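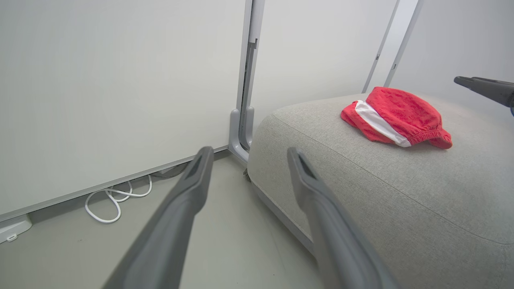
My mother kept every waiting room she ever sat in somewhere in her head, and she could rank them for you. The dentist on Ellis Street was at the top, for the fish tank and for the receptionist who remembered your children. The county tax office was at the very bottom, and she would lower her voice to talk about it, the way other people's mothers talked about divorces.

I've been thinking about her list because I spent most of a Thursday last month waiting for one thing and another (a tire, a prescription, and then my nephew, who is always late and always sorry), and I came home in a better mood than I'd left in. That surprised me enough that I wanted to write something down in favor of waiting, or at least in favor of the kind where you sit near other people and have no say in when it ends.

We've gotten very good at getting rid of it. My pharmacy sends me a text. The tire shop wanted me to drop off the car and go home in a ride they'd call for me, and the young man at the counter looked a little worried when I said I'd just as soon sit. I understand why people want the text! If you're paid by the hour, or you've got a toddler under one arm, an afternoon in a chair is an afternoon taken from you, and I wouldn't wish it on anybody. I'm talking about the rest of us, who save twenty minutes here and there and then can't say where we put them.

When I first moved to Livgate I didn't know a soul, and the first friend I made was Vandana Kanaujia, whom I met in line at the permit office. I wanted to put up a fence and she wanted to take one down. We stood together long enough to cover her sister's wedding, my knee, whether you can freeze cooked rice (you can, she was right and I was wrong), and the whole history of the fence. If there had been an online form that year I'd have filled it out in my bathrobe and been lonely until spring.

I'm not saying every line hands you a friend. Mostly it hands you a stranger's cough and a magazine about boats. But there's a loose, easy attention that comes over you once you've given up on hurrying, and I don't get it anywhere else. You start looking at whatever is in front of you, down to the chair legs and the baseboards. You overhear things. At the tire shop a man was explaining to his daughter, very patiently, why you can't name a cat after a cat you already have, and I thought about it all the way home.

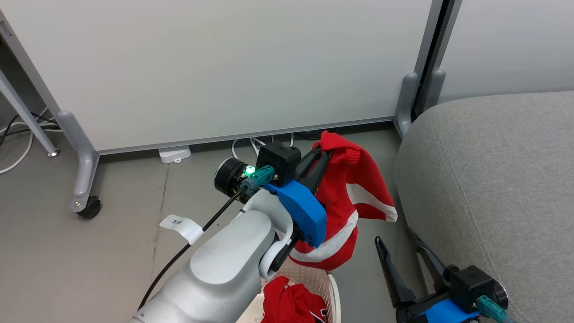

## What the phone does to it

I should be fair and say I carry a phone like everyone else, and that I've read whole novels on it in the lobby at the eye doctor. A book is fine company. What wears me down is the other thing, the flicking from one scrap to the next, after which I look up and can't tell you if the room had a window.

My neighbor Mark Anthony Tiongson drove a bus for years, and he told me he could feel the difference from the driver's seat. People used to complain to each other at the stops, about him mostly, and by the time they climbed on they were halfway to being a group. Later they'd climb on one at a time, even when there were 30 of them. He didn't say it bitterly. He said he missed being complained about.

I tried a small experiment after that conversation, and I'll report it though it isn't much. For one month, if I had to wait, I left the phone in my bag. The first week was miserable. I read the back of a parking stub so many times I could recite it. By the second week I had started humming, which I hadn't done since my kids were small, and a woman at the post office joined in on the chorus. By the third I was showing up early to things on purpose, and my nephew asked me if I was feeling all right.

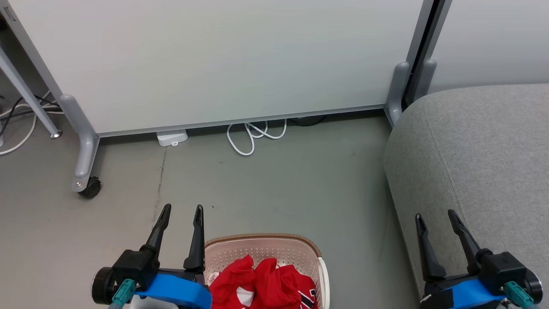
*A whiteboard with a caster, with cables on the floor behind.*

So my request is a modest one. The next time somebody offers to spare you a wait, and you've got nowhere you need to be, turn them down once and see how it goes. Take the chair by the wall. Say something about the weather to the person next to you, even if it's a dull thing to say, because it nearly always is, and they'll usually say something dull back, and after that you may get to the cat.

My mother would want me to add that you should bring a sweater. The tax office was freezing.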